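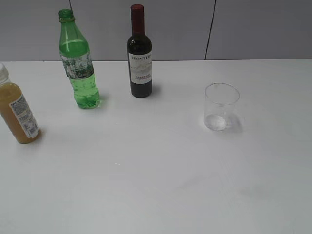 Home-made lemon and mint syrup goes fizzy in the bottle, what do I do wrong?

Asked by Faustino Meléndez

Good evening to all. I make a cold drink for the summer from lemon juice, sugar and fresh mint, and I keep it as a syrup which we later mix with water. The recipe is from my aunt. It uses 335 grams of sugar for a half litre of juice and water together. I heat everything gently, I let it stand with the mint leaves, then I pass it through a cloth and fill it in plastic bottles that I have saved from shop drinks. I wash these bottles with washing-up liquid and warm water.

The first days it is very good. But after 7 days in the cupboard the bottle becomes hard when I squeeze it, and when I open it there is a hiss like from lemonade. The taste is a little sour, a little like beer. The last time it came out over my hand and on the floor. My aunt says she never had this problem, but she lives in a cold house and I am in a flat on the top floor where the kitchen is warm even in October.

I have two things I wish to know. Is it still safe to drink, and must I put more sugar or must I do something different with the bottles? I would not like to use a preservative if it is possible without. Thank you in advance for your patience with my English.
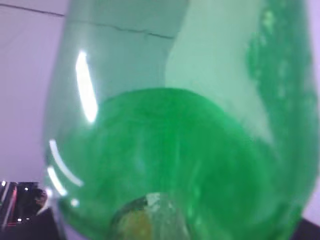
Category: Food and Drink > Preserving and Bottling

Skekitz
Replied Monday, 5 replies in total on this member's profile

Hello Faustino. What you have is fermentation. Yeast is everywhere, on the lemon skin, on the mint, in the air of the kitchen, and it eats your sugar and makes gas and a small quantity of alcohol. Your bottle becomes hard from the gas.

The main problem is that your syrup is too weak to stand in a cupboard. A syrup which keeps outside the fridge needs much more sugar than this, and then it is a different drink, very sweet, and you would use only a spoon of it in a glass. If you like the taste of your aunt's recipe, do not change it. Keep it in the fridge and make a smaller quantity, so that it is finished within the week.

For the bottles I would change to glass. Plastic drink bottles are thin and they do not support boiling water, they become soft and lose their form. So you can wash them but you cannot properly sterilise them, and the thread of the cap is a place where old juice stays. With glass you do as follows:

Wash with hot soapy water and a bottle brush, also the neck.
Rinse well.
Put in the oven at a low heat until fully dry.
Fill while the glass and the syrup are both hot.
Close at once with a clean cap, which you have boiled in a pan.

Do not pour hot syrup in cold glass. I did it once and I had to clean the kitchen until midnight.

If you prefer to keep the plastic ones, you can freeze the syrup in them. Leave some empty space at the top so that it can expand, and take it out the evening before.

About drinking the fizzy one, I would pour it away. Open it slowly over the sink and turn your face from it.

Baek

My mother drank hers fizzy all her life and was never ill. Just loosen the cap every day.

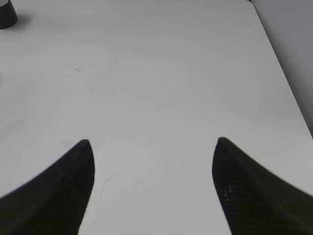
Last edited in October at 18:40. This page has been viewed 396 times.

Rovo

I must disagree with Baek a little. When you make a fizzy drink on purpose, you know what you started with and how long it stood. When it happens by itself, you do not know what else is growing there. And if one forgets the cap for a weekend, a glass bottle can break. So please, if you change to glass as Skekitz says, the fridge is even more important than before.

One more thing which was not mentioned: take out all the mint. Small pieces of leaf pass through a loose cloth and they spoil first. I use a coffee filter after the cloth. It is slow but the syrup is clearer. It also helps to write the day of filling on a piece of tape on every bottle.

Faustino Meléndez

Thank you all. I have poured the old ones away and made a half quantity, which is in the fridge now. I will look for glass bottles at the market.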